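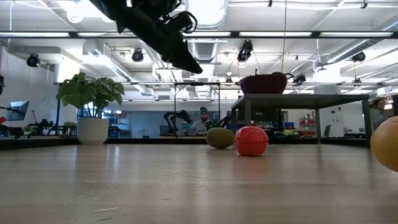
This page was last modified on 2025-06-10.

4. Reflected light from pale tables in shared reading and meeting rooms

4.1 Rooms and tables

The survey covered 44 tables in five buildings, four of them on the Skollano site and one at Medmont. All the tables had pale wooden tops. Darker tops were left out at this stage because there were too few of them in rooms with comparable ceiling lighting, and a mixed sample would have confused the effect of surface colour with that of finish. Tables placed within reach of direct sun were also left out for the hours affected.

Each table was visited twice in February, once before midday and once after dusk with the blinds drawn. Readings were taken by Mylene Pangilinan and Ebbe Løken using the same hand-held meter throughout. The meter was held at seated eye height and pointed at the part of the top where a sheet of paper would normally lie, then at the brightest patch that could be found without moving the head by more than a small amount. The ratio of the second reading to the first is referred to below as the patch ratio.

The age of the tops was taken from purchase records where these existed. For the Medmont building they did not, and the finish was instead graded by eye as fresh, worn or heavily worn. Two graders worked separately and then settled their differences by going back to the table. The grades are coarse and should not be read as a measure of wear in any strict sense.

4.2 Questionnaire

People using the rooms were asked to fill in a short form on leaving. It asked where they had sat, how long they had stayed, whether they had been reading from paper or a screen, and whether light coming off the table had bothered them. The last item used a scale with five steps. After forms with no seat marked were removed, 387 remained. The wording was adapted from the form used in the earlier Padilla survey (Marquez and Bañez), with one change: "shine" was used in place of "glare", as several people in the trial round took "glare" to mean light coming straight from the lamps.

4.3 Results

Worn tops gave lower patch ratios than fresh ones in every building. The difference was clearest after dusk, when the ceiling lights were the only source, and it was small by day in rooms with large windows. This is in line with what is known about fine scratching, which spreads reflected light over a wider angle and so lowers the peak.

The questionnaire answers followed the patch ratio less closely than expected. People reading from paper reported more bother at higher ratios, but those using a screen did not, and for short stays there was no clear pattern in either group. It is possible that people who disliked the shine had simply moved to another seat before filling in the form. The form asked only for the last seat used — a weakness that should be put right in any repeat of the work.

Objects left on the tables were a further source of scatter. Glossy plastic items carry bright highlights of their own, often closer to the line of sight than the patch on the table, and some users marked these on the seating plan as "shine from the table". Matt items had no such effect. Forms of this kind were kept in the main analysis and removed in a second run, which left the ranking of the buildings unchanged.
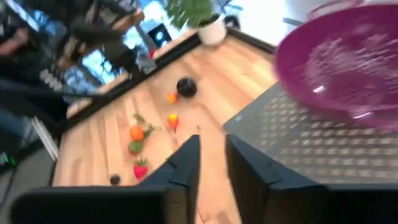
Figure 2. Light wooden tabletop and a purple plastic bowl with bright streaks of reflected light on its surface.

4.4 Comparison with the Pramberg method

The Pramberg method predicts bother from lamp layout and surface finish alone. Applied to the present rooms it placed three of the buildings in the right order and reversed the other two. Ajayi has suggested that the method gives too much weight to lamp spacing where ceilings are low, and the Medmont rooms would support that view. The ceilings there are also painted a brighter white than elsewhere, so the two causes cannot be told apart with the readings available. A correction for ceiling brightness is set out in Section 5.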